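Part 4: First moves with both arms

Okay, if you've come straight from Part 3, both arms are bolted down, the power supplies are labeled, and nothing has smoked. Good! This part gets you from "it's standing there" to "it picks things up when I tell it to." Set aside an evening for it. I tried to squeeze it in before dinner the first time and ended up eating cold noodles at the bench.

A quick word on names, because I use them all the way through. Orari is the whole robot, body and both arms. Paju is the control program that runs on the laptop. Modden is the little board that sits between the laptop and the grippers. Booker Park wrote most of Paju and I've been breaking it ever since, so if a menu doesn't match what I say here, check that you have the version from 18th July or newer. The older one has the left and right arms swapped on the jog screen, and you'll find that out in a very exciting way.

Before you switch on

1. Park the robot up against the long side of the table. Leave enough room for the elbows to swing out to both sides.

2. Lock the casters. All of them. On carpet it feels like the robot can't possibly roll, and it can.

3. Trace every cable that goes to an arm with your finger, from the plug to the first clip. The cable should have a loose loop near the shoulder. If it's pulled straight when the arm is folded, it will be pulled out when the arm reaches.

4. Put the stop button where your hand already is. Mine lives on the left because I use the mouse with my right hand.

CAUTION: Don't lean over the table while the arms are powered, even if they're holding still. An arm that has lost its position can jump when it finds it again.

Powering up

5. Turn on the body first, then the right arm, then the left. Wait for Modden's light to go steady between each one.

6. Open Paju and pick your robot from the list. If the list is empty, unplug Modden, count to 10, and plug it back in. (I know. It works.)

7. Press Home Both. The arms unfold slowly and stop over the table. Keep a hand on the stop button the whole time.

8. Check the speed slider. It should start at the lowest mark. If it doesn't, drag it down yourself and leave it there until you get to Part 5.

NOTE: A soft click from the wrist during homing is the brake letting go. A grinding noise is something else, so hit stop and go back to the belt section in Part 2.

Zeroing the grippers

9. On the gripper tab, choose one side and press Close. Go a little at a time until the fingers just touch.

10. Press Set Zero. Paju shows the raw encoder count, and on my right gripper it reads 492. Yours will be different, and that's fine. Write it on a piece of tape and stick it somewhere sensible, because a reset wipes it.

11. Open the gripper all the way, close it again, and see whether the number comes back. If it drifts, tighten the set screw on the finger coupler and start over from step 9.

12. Do the other side.

Kyung-hwa Ki borrowed my notes for her build and skipped step 11. Her left gripper was happily squeezing thin air with everything it had for almost 2,000 cycles before a finger pad came off. Please do step 11.

What to practice on

You want a mix of soft and hard, and you want things you don't mind squashing. A stuffed animal is great for a first grab. It gives when you come down too low, the fur hides a sloppy approach, and you can get hold of it nearly anywhere. I like one with a sweater on because knitted stuff snags, and I'd much rather learn about snagging on a bear than on a real shirt. Fruit comes next. It's heavier than it looks, it rolls, and each piece is a different shape. Put it on a plate with a bit of a rim so you aren't chasing it across the floor.

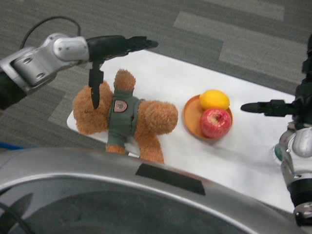 I give each arm its own job at first — toy on the left, fruit on the right — and I don't let them cross the middle. Paju has a setting for this called Keep Sides, under Limits. Turn it on. There's a proper way to do handovers and Reet Rimkutė has written it up beautifully, but it comes in Part 7 and you really do want the boring stuff solid first.

The first grab

13. In Limits, set the table height. Jog one gripper straight down with the fingers open until a sheet of paper just drags under the lower fingertip, then press Save Floor. Repeat for the other arm, even if the table looks dead level. Mine isn't.

14. Switch on Keep Sides.

15. Jog the left gripper to a spot just above the toy. Open wide, lots wider than you think you need.

16. Turn the wrist so the fingers will come down on either side of the thickest part. The middle is easier than the head. The head will roll out of the fingers.

17. Come down in small steps. When the fur starts to move, go one more step and stop.

18. Close until the current bar turns yellow, then lift straight up.

If the toy slides out, don't crank up the grip force! Open, go a bit lower, and try again. Nine times out of ten it's height.

CAUTION: If a finger hooks into yarn or stitching, press stop, open the gripper by hand with the thumbwheel, and lift the loop off. Backing the arm away under power will unravel the sweater or bend the finger, and I have done both.

19. Now the fruit, with the right arm. Same steps, but set grip force to 4 and come in from the side with the wrist level.

20. Lift, hold, and set it back down on the plate. Let go only when the height readout stops changing.

When you can do each grab five times in a row without touching the stop button, save the positions under a name you'll recognize in September. Then power down in reverse order: left arm, right arm, body. Support each forearm with your hand as its brake comes on, or it'll sag onto the table with a thump.

Part 5 covers speed, and also the Demix pads, if you bought those.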